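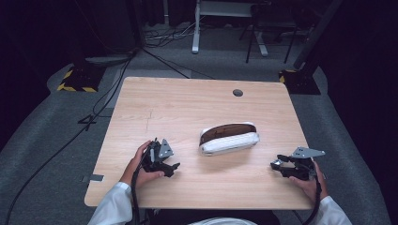 Warum steigt der Durchlauferhitzer in der Küche bei kleinem Zapfstrom aus? Die Einschaltschwelle des Strömungsschalters liegt zu hoch für das, was nach Perlator und Eckventil noch durchkommt.

November, abends

Gerät: Wastero, Untertisch, elektronisch geregelt. Fehlerbild unverändert seit dem Umbau der Steigleitung. Bei voll geöffneter Armatur kommt warmes Wasser, bei halb geöffneter nach kurzer Zeit kaltes. Sicherung in Ordnung, Anzeige ohne Fehlercode.

Zuerst das Sieb im Kaltwasserzulauf ausgebaut. Feine Kalkplättchen, dazu Hanfreste, vermutlich von der Montage im Keller. Gespült, wieder eingesetzt, Dichtung erneuert. Danach auslitern mit Messbecher und Stoppuhr: 3 Liter pro Minute bei ganz geöffnetem Eckventil. Vor der Reinigung habe ich leider nicht gemessen, der Vergleichswert fehlt also.

Lahcen Shawky hat am Telefon den Perlator ins Spiel gebracht. Der vorhandene ist ein Sparmodell von Honisano und für drucklose Speicher gedacht. Ohne Perlator schaltet das Gerät zuverlässig durch, das Wasser spritzt dann allerdings bis zur Fensterbank. Ein passender Strahlregler von Kobori ist bestellt.

Wasserhärte laut Teststreifen 20 °dH. Das Entkalkungsintervall von einem Jahr ist damit zu lang, ich trage den nächsten Termin für das Frühjahr ein. Auslauftemperatur vorerst niedriger eingestellt, damit weniger ausfällt.
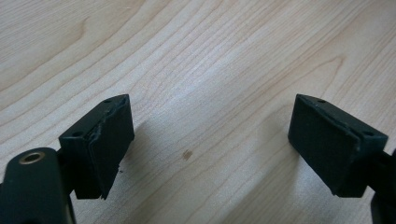 Nachtrag, kurz vor 7 Uhr

Nach der Nacht noch einmal geprüft. Verschraubung am Eckventil trocken, Papierstreifen darunter ohne Fleck. Halb geöffnete Armatur: Gerät bleibt an, Temperatur schwankt leicht. Den Druckminderer im Keller rühre ich erst an, wenn der neue Strahlregler sitzt, sonst ändern sich zwei Größen gleichzeitig.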